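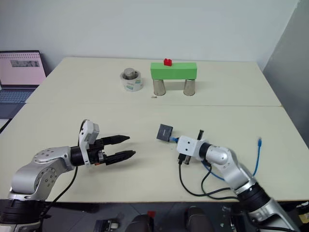 Progress report, Katley workroom
9/22/20

The tables bought with the Gautier grant are now in use. We have spent 3,382 of the award, leaving around 700 for small items.

The building tasks have begun. In the bridge task, a green block is laid across two upturned metal cups and a red toy brick goes on top.

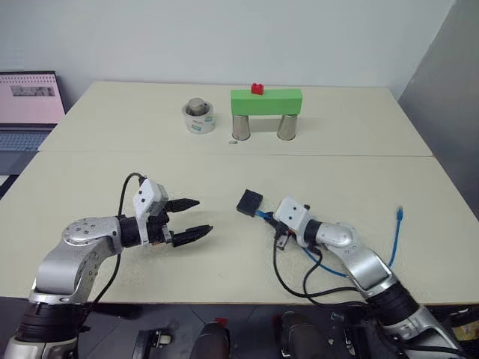 Tape, cups and blocks came out of the existing budget. The written instructions, due in August, are still in draft and will go to Prostulach for checking. We ask to carry the balance over to the next period.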